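The Count at Fernwood

I took the job at Fernwood because the heating worked and they let me bring my own tea. That was the whole of my calling, if you want to use that word. I'd been a missionary for eleven months in my twenties, got a fever, went home, and sold carpet for a good long stretch. When the mission office advertised for somebody to "maintain field records," I figured I'd be filing.

It was filing, more or less. Letters came in from the stations, and I entered them in the big table: baptisms, schools, wells, Bibles shipped, Bibles received (never the same number, don't ask me). Then every July my director printed the totals in a booklet with a blue cover and mailed it to the churches that paid for us.

I liked it. I liked the stations I'd never see. Deltport sent long reports with the spelling of somebody in a hurry. Skumov was all weather. And Sezer, up past the end of the bus line, sent one sheet of paper a year, and on that sheet, next to "believers," it said 11.

It had said 11 the year before too. I went back through the cabinets on my lunch hour and it had said 11 for as long as there were cabinets.
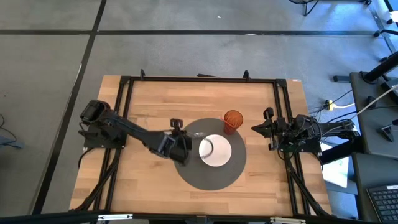
The Phone Call

My director wanted Sezer closed. She wasn't mean about it. She had the budget open on her desk, and Deltport was asking for a second building, with 1,044 people trying to get into a hall meant for 200. You could see her problem.

"Call them up," she said. "Find out if it's a real number or if somebody just copies it out every year."

So on a Friday I called. The line clicked for a while and then I got an old woman who spoke better English than I do. I told her who I was. She said she knew, she had my signature on eleven receipts, and did I always press so hard with the pen?

I said I was calling about the number.

"Which number?"

"The believers. It's always the same."

"Yes," she said. "That is how many chairs we have."

I wrote that down. Then I looked at it and asked her what happened when a twelfth person came.

"They stand," she said, like I was slow. "But your form doesn't ask who is standing."

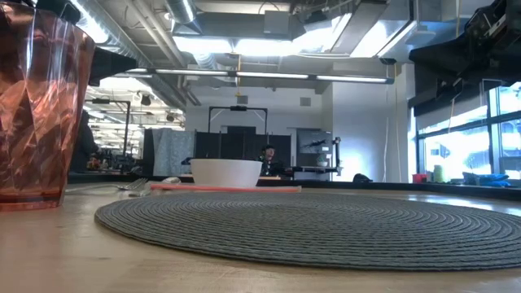
A place at the table.

I asked her how many were standing, then. I had my pen ready and everything. And she laughed, and put her hand over the phone, and I could hear her telling somebody else in the room, and then a whole lot of people were laughing, way more than I'd expected, some of them kids.

She came back on and said it depended. In the snow, fewer. When the herds came down, the yard filled up and they had to prop the door open. There were folks who came to every meeting and would be in real trouble if their names or even a tally of them ended up in a booklet with a blue cover. She said that part more quietly. There were others who'd gone down to the coast for work and started something in a kitchen there, and whose were those? Hers? Ours? She didn't know where I would like her to write them.

"You can have my guess," she said. "But you must not print it."

She told me. I'm not going to tell you, either. It was more than 110, I'll say that much, and then I'll leave it alone.
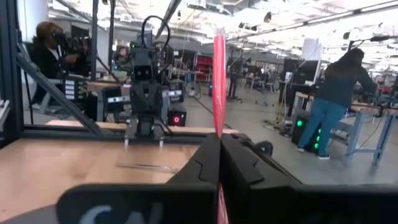 I sat there a long time after we hung up. My tea had a skin on it. I had the table open in front of me with the cursor blinking in the Sezer row, and I kept thinking about my own eleven months out there, and the report I'd mailed home at the end of it. I'd put a zero. I'd had a neighbor who came over every evening to argue about the book of Jonah - every single evening, he'd bring his own stool - and I put a zero, because he never let me win.

My director stuck her head in around five with her coat already on.

"Well?" she said. "Is it real?"

"It's real," I said. "She'd like some chairs."

"How many chairs?"

I told her I'd have to call back and ask. She gave me a look, but she's a decent woman, and she got out the purchase forms and leaned on my filing cabinet and waited while I dialed.

It rang and rang. When somebody finally picked up it was a child, and behind the child they were singing, and I couldn't make myself interrupt. I held the phone out so she could hear it too.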